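Slide 6. Small-item storage, bathroom and desk

Speaker: Walid Mansour, Limico. Allow 2 minutes.

Recap from slide 5: the Miltville survey covered 14 households. Most clutter was small items left on a flat surface with no assigned position. Pause for questions on method, then move on.

Main point: an open rack and an open tray do different work. The rack holds long items and keeps them visible. The tray confines flat items that would otherwise spread.
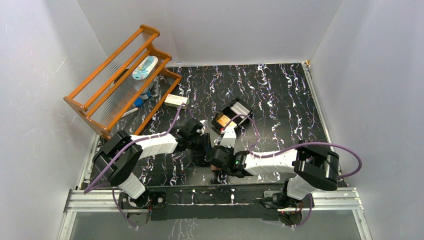 Fig. 2. Orange rack with clear rods, tube on the upper tier; black open-topped tray to the right.

Note the small white box, still on the open surface. Ask the room where it should go — rack or tray. Take two answers only.

If asked about rod spacing: narrow items can slip between rods. Measure the thinnest item before choosing a rack. Pens go in a cup.

If asked about tray dividers: refer to the Idska handout, second page. Do not quote prices.

Next slide: labeling. Shezi drawer plan, January version.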